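Re: [home-collect] draft rules for bedroom sessions, v2

Sorry for the slow answer, typing this between two sessions. Comments in line, then my own list at the bottom.

> Proposal from Rezaei side: one rule set for all rooms.
> 1. Each clip starts with both grippers in view of each other.
> 2. Clothes get picked up one at a time, no bundles.
> 3. Clips over 15 seconds of no contact get dropped.
> 4. Operator resets the room between takes.
> Please object by Sunday or we freeze it.

1 is fine. Already doing it.

2, yes for shirts and pants, but please say what "one" means when things overlap. Dark on dark is the bad case. Our annotators at Plodari split on it all the time, one marks a single grasp, the next marks two. Want a line in the rules: if a second item comes up with the first, put both down, start over, keep the clip and flag it. Don't throw it out.

3, no. Too strict for beds. People stop and look before they reach, and that pause is part of the job. We lost 682 clips to this rule in the Jendora round and a lot of them were good. Make it a flag.

Layout I have in mind when I say "bed, mixed clothing":

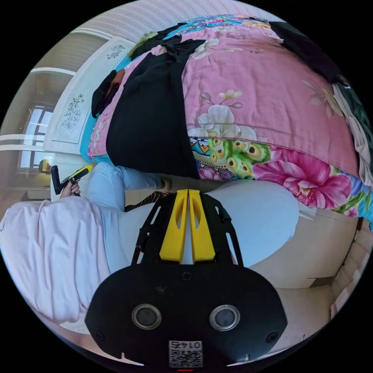

Grirent wrote back off list that a flag is fine by them as long as it is set at recording time and not weeks later by somebody who wasn't in the room, and they want the same for rule 2. Agree with that. It means the operator needs a quick way to mark it, voice note is enough imo.

4, which reset? Same spots each time or toss it again? The draft dosen't say. I'd go with toss, same items, new places, and swap the items every 5 takes. If we put everything back where it was, the test split ends up looking like the train split and the numbers mean nothing.

Missing from the draft, please add:

- consent form covers the room, not only the person. Mail, family photos, screens go out of sight before the first take
- anybody else in the home is told when recording is on, and can stop it
- lenses wiped before each session. Yes, again
- label on the housing stays readable, thats how we match the clip to the calibration file
- both hands recorded even if only one does the work
- bedding stays on the bed unless the task is bedding

Not sure about the last one. Blankets get dragged along with clothes and then is it a fail or not? I'd say not a fail if the item ends up where it should. Other views welcome.

Also can we stop calling these "standards" in the subject line. It's house rules for four groups. Fine by me if it grows up later.

Can live with a freeze Sunday if 2 and 3 get changed. Otherwise count this as an objection. Will send the wording for the overlap thing tonight, got to run, battery's charged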